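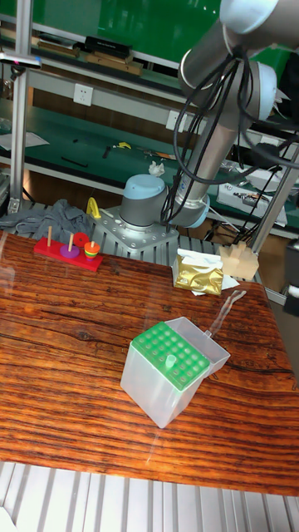
Issue 42, page 110

Give us bigger tables

Sigita Dambrauskienė
26 August 2026

I want to make the case for the big table. I mean the really big one, the sort that seats twelve without anybody's elbow in the butter, and I mean it in public: in libraries, in cafés, in station waiting rooms, in the odd corner of a town hall where at present there are two plastic chairs and a rack of leaflets.

My own conversion happened at the reading room in Lundlow, where I moved four years ago knowing one person (my cousin, who promptly left for the coast). The reading room has a table made from the floorboards of the old ropeworks. It is far too long for the room, and you have to turn sideways to get past one end. On my first morning I sat down with a form I couldn't make sense of, and by lunch I'd had it explained to me by a retired surveyor, lent my pen to a boy drawing sharks, and been told firmly by a woman with a flask which of the two bakeries to use. She was right about the bakery. I have gone back most weeks, and I still love that table more than is sensible.

What a big table does is let you be near people without having to do anything about it. That sounds small, and I think it's enormous! A small table is a decision. If I sit at a table for two with a stranger I have more or less proposed something, and both of us will spend the next ten minutes working out what. If I sit at one end of a table for twelve I've only sat down. I can read, or I can listen in, or I can ask what that is you're knitting, and if you'd prefer not to say, you can go back to your rows and neither of us has lost face.

And yet we keep getting rid of them. The café beside the Stitberg bus station had a glorious one, scarred all over, with a drawer in it that held dominoes and somebody's spare glasses. They refitted last October, and now there are little round pedestals, each with room for one cup and one telephone. I asked about it (I do ask, I'm afraid) and was told that people like their own space. Some of them do, of course. But the old table was full every time I went in, and the people at it had plainly walked past smaller tables to get there.

I've heard the other side of this and I don't want to wave it off. My friend Lūse, who is the shyest person I know and also one of the funniest, says that the shared table is a lovely idea dreamed up by people who enjoy talking, and that for her it's like being asked to eat on a stage. I take that seriously. I'd never want a library with only the one table in it. She should have her alcove, with a lamp and a wall behind her, and no cheerful person like me should be allowed within ten feet of it. But she also told me, when I pushed a bit, that she does her marking at the long table in her school because the alcove makes her sad after an hour. So it may be that even shy people want to be left alone in company some of the time.

Then there's the money. A big table is dear to buy, heavy to move, and hard to fit into a plan drawn up by somebody who thinks in numbers of customers per hour. Skistora, the furniture workshop up the valley, quoted our residents' group 462 pounds for a ten-seater in reclaimed ash with a few honest knots in it. There was a silence in the room when the figure was read out. Then a man at the back asked what we had paid for the welcome banner, which had blown away, and the answer was 439. I wish I could say that settled it. It took two more meetings, one of them about varnish.

I was on the losing side about varnish, as it happens. I wanted oil, because oil lets a table get marked, and I like a mark. The others wanted something you could wipe jam off. They had a point about the jam and I have made my peace with it, though I still think a table ought to show a bit of what it's been through. My grandmother's had a burn the shape of a flat iron, and all of us children knew the story of it, and all of us told it differently. My uncle swore it was him. My mother said it was the day the war news came over the wireless and the iron was simply forgotten. I've no idea which is true. I only know that we used to put our plates down around it as though it were a guest.

That table was where everything in the house went on. We podded peas on it, did sums on it, cut out dress patterns, laid out the parts of a clock my grandfather never got back together. At supper it all got shoved to one end. I think this is the part that people forget when they talk about tables as places for eating, or worse, for meetings. The good ones are for having three things happening at once. You learn a huge amount by sitting next to someone who is doing something else. I can gut a herring and turn a collar, and I was never taught either. I was just there, pretending to do my spelling.

Children don't get enough of that now, and I'd say that grown-ups don't either. We go to a place to do one thing, with other people doing the same thing, and then we go home. The swimmers meet swimmers. The people who are learning Spanish meet other people who are learning Spanish. I'm fond of a club and I belong to several, but a club has already sorted its members before you walk in. A big table hasn't sorted anyone. You get whoever came in out of the rain.

So here is what I'd ask for, and none of it is grand. If you run a café and you have a corner that never fills, try pushing four of the small tables together for a month and see who sits there. If you're on a council with a foyer to furnish, spend the money on one good table before you spend it on signs. Put it near a window and near a socket. Leave a newspaper on it, and a pot of pencils. Please don't put a notice on it saying it's a sharing table, or a chatty table, or a community hub, as there's nothing that empties a bench faster than being told to be friendly on it.

And if you're lucky enough to have one already, even an ugly one, even one that wobbles, do hang on to it. Fold up some card and shove it under the short leg. Ours arrives from Skistora in the autumn, and I've already picked my seat, the third along on the window side, though I'll budge up if you want it.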